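Wilta Refillable Cling Film Dispenser, Cream
From Drilgate Kitchen & Table

If you have ever stood at the worktop with a plate of leftovers in one hand and a tangle of cling film in the other, hunting for the end with your fingernail, then I think you and the Wilta are going to get along very nicely. It's a long cream-coloured box with a hinged lid, and the roll lives inside it, safely out of the way of crumbs and damp hands. You lift the film out over the front lip, lay it across whatever you're covering, shut the lid and run the little slider along its track. There we are, one covered plate, and the end of the film is still where you left it for next time!

We've been selling kitchen bits at Drilgate for a good many years now and I'll admit I was slow to come round to these. The cardboard box with the metal teeth always seemed good enough to me. Then Mio Fujimoto, who does our buying, brought a Wilta in for the shop kitchen and left it beside the kettle, and by the end of the week we were all using it (and had stopped catching our knuckles, which was a nice change).

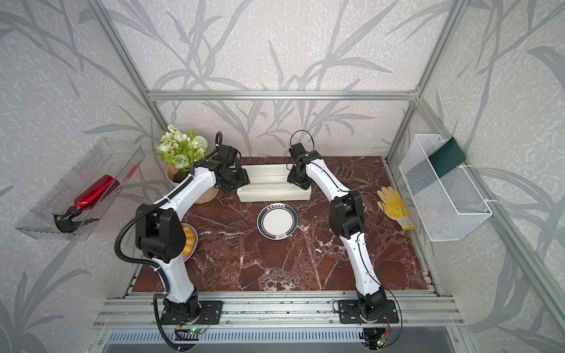
It likes a flat surface with a bit of elbow room, so do think about where it's going to live before you order. A stretch of worktop next to where you plate up is ideal, and smooth stone or marble is lovely for it, as film lies down well on a clean polished top. If you're short of space it will go in a deep drawer between uses, though most of our customers seem to leave theirs out.

What you'll find inside

Open the lid and there's a deep trough running along the base, which holds the roll. At the front is the cutting track, a narrow straight channel, and sitting in it is the slider in a cheerful lime green, with fine ridges on top so your finger doesn't skid off. The green is a bit of a surprise against the cream, I know. I've grown very fond of it, and you certainly won't lose sight of it on a busy worktop.

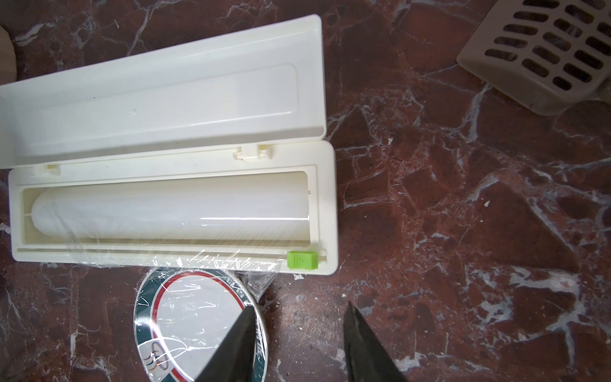 Can I use supermarket rolls in it, or do I have to buy yours?
Most ordinary kitchen rolls will drop straight in, as long as they aren't wider than the trough, so measure your usual one before ordering if you buy the catering sort. Our own Solberg refills are made to fit and come in packs of 2, but there's no obligation at all.

Covering a plate

Everyone finds their own way, but this is how I do a dinner plate. Put the plate on the worktop in front of the dispenser and draw the film towards you until it reaches past the far side of the rim. Keep it fairly taut, let it settle, and then close the lid and slide across in one go. A slow, stop-and-start cut is what gives you a ragged edge. If the film does crumple up on itself (and it will now and again, cling film being what it is) just smooth it from the middle outwards with the flat of your hand, and tuck the last of it under the plate.

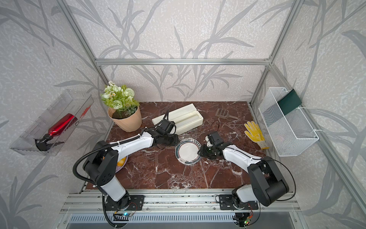 Looking after it

Take the roll out and wipe the inside with a damp cloth and a drop of washing-up liquid, then leave it open until it's quite dry. Please don't put it through the dishwasher, as the heat does the hinge no good. If the slider starts to feel stiff, there is nearly always a scrap of film caught in the track, and a cotton bud will fetch it out. Keep your fingers clear of the underside of the slider while you're at it, as that's where the blade is.

Spare sliders are kept in stock and we've promised to go on supplying them until the end of 2028 at the very least, so one worn blade needn't mean a whole new dispenser.

Ordering and delivery

Orders go out from our Cluvgate stockroom on weekdays, wrapped in paper. The cream is available now, and we're hoping to have a second colour in September if all goes to plan. For anything else, write to Yoon-hee Ko on the shop desk, who has the same dispenser at home and is very patient with questions about roll sizes.

Page last updated July 16, 2024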